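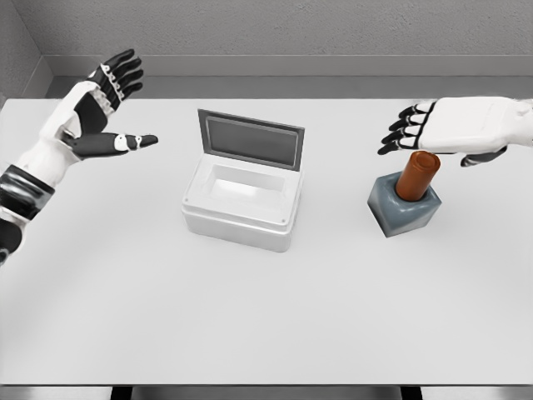
The doors at Entwistle opened at ten and by a quarter past there was a queue on the stairs. The firm has two floors of a former carpet warehouse in Dromard, and on Saturday, Apr 23, 2022 it let the public in to see what it does there. Most of the people waiting had come with children. A few had come with CVs.

What it does, for the most part, is teach robots to use both hands. The work starts in simulation, on a row of computers along the north wall, and the visitors were taken there first.

Ildikó Veres runs the simulation group. She stood beside a large monitor and talked for twenty minutes without notes. The task on the screen is known in the building as Jestska, a name left over from an earlier project that she declined to explain. There is a white table, a white box with a hinged lid, and a grey block with an upright brown handle. A pair of white and black arms comes in from either side. The right hand has to take hold of the handle, lift the block and put it in the box. The left hand has to shut the lid.

"It sounds like nothing," Veres said. "My son could do it when he was two. But he had two years of practice, all day, and he broke a lot of plates."

The program gets its practice faster. It had been through 2000 attempts overnight, each with the block turned a little differently or set down in a slightly different place. Of those, 926 had ended with the block inside and the lid closed. Veres wrote both numbers on a whiteboard and left them there for the rest of the day.

A man near the front asked why the other 1074 had gone wrong. Godfrey Owino, who looks after the hand models, took that one. The usual fault is in the thumb, he said. If it comes down too early it knocks the handle, and if it comes too late the fingers close on one side only and the block swings as it is lifted. There is also a problem with the lid, which the left hand tends to push before the right hand is clear of the box.

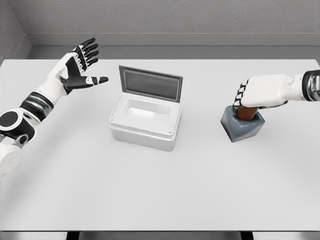 Owino let people choose where the block would start, and this was the part the children liked. They called out positions and he typed them in. One girl wanted it as far away as it would go, right at the corner of the table, and then wanted it there again. He ran it for her 4 times.

Downstairs the mood was quieter. Begoñe Palacios and Abilio Moya were showing the workshop, where the real arms are put together and repaired. Visitors could handle spare finger joints from a tray and see a wrist with its covers off. Moya has worked on machine tools most of his life and joined the firm in November. He said the arms were easier to keep clean than a lathe and harder to keep in adjustment.

Palacios was asked more than once what it was all for. She gave the same answer each time. Entwistle has a contract with Ota, a packing company, which wants a machine that can put awkward things into containers and close them. The company has been promised a trial on a single bench. She would not give a date for it.

"What works on the screen is a start," she said. "Then we bring it down here and find out about friction."

Aleksi Mustonen, the managing director, spent most of the day by the tea urn. He said the firm had held off opening its doors for 6 years and would probably do it again next spring, with more chairs. He had been asked about jobs, about pay and about whether the arms could iron a shirt. They can't, and nobody in the building is working on it.

The last group went up at half past three.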